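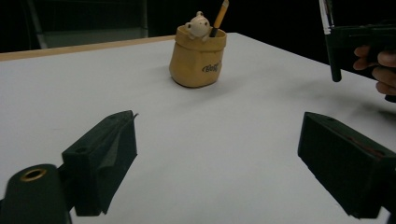

Fellari: a list of things kept in pots on desks

README, version 2

Fellari is a table of small upright containers and what people put in them. Pen pots, mostly. Also mugs that have lost their handles, a gravy boat, and one item entered as "vase (lapsed)". If you came looking for the tile pattern of the same name, it lives elsewhere and is much prettier.

What you get

3 files, all comma-separated, all UTF-8:

pots.csv, one row per container
contents.csv, one row per thing found in a container
rooms.csv, which says whether the desk was at home, at work, or at home pretending to be at work

contents.csv has 1,188 rows and 14 columns. The column called "notes" is free text and should be read with a cup of tea and low expectations.

How things are sorted

The main types are writing, cutting, measuring, grooming and other. "Other" was meant to be a small category. It holds dead batteries, takeaway chopsticks, a spare key to something, and most of the teaspoons.

A pencil is writing. A pencil with no lead is still writing, after a long exchange of emails we do not plan to reopen. A ruler is measuring even if it is only ever used to get things out from behind the radiator.

Pots with a character on them get "novelty = yes". Bears on the rim count, and so do cats, frogs and anything with a face. In the shape column, please put the shape of the pot and leave the animal out of it. Version 1 had several pots whose shape was "bear", and the Naletti export script fell over every time it met one.

Colour is whatever the person filling in the form called it. We have mustard, honey, biscuit, tan and "sort of envelope", and we have merged none of them.

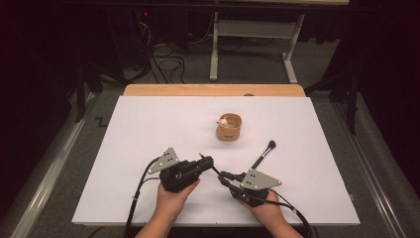
Wesodeck, Mar 24, 2025

Changes in this version, in no useful order.

Makeup brushes are now grooming wherever they turn up. They used to be filed under writing if they shared a pot with pens, on the theory that a slim stick with a dark tip is near enough. A makeup brush beside a small bear pot on a white desk is a perfectly ordinary thing to come across, and it deserves its own line in the table. Paintbrushes stay in other until someone suggests a better home for them.

The "reach" column now means how far the pot stands from the front edge of the desk, as near, middle or back. Before, it meant whatever you felt it meant.

"Surface" now takes two values if there are two surfaces, so a white board laid over a wooden table is "board; wood".

Rows from the Rengifo office are back in. They went missing in September along with the office's scissors, which have not been recovered.

Known problems

Mugs in current use as mugs were left in by mistake.
Paper clips are entered as a single row per pot, however many there are. Please don't write in.
Some dates in rooms.csv are the day the desk was tidied, others the day somebody said it would be.

Licence

Use it for what you like. Corrections go in fixes.txt, one per line, with the pot number first.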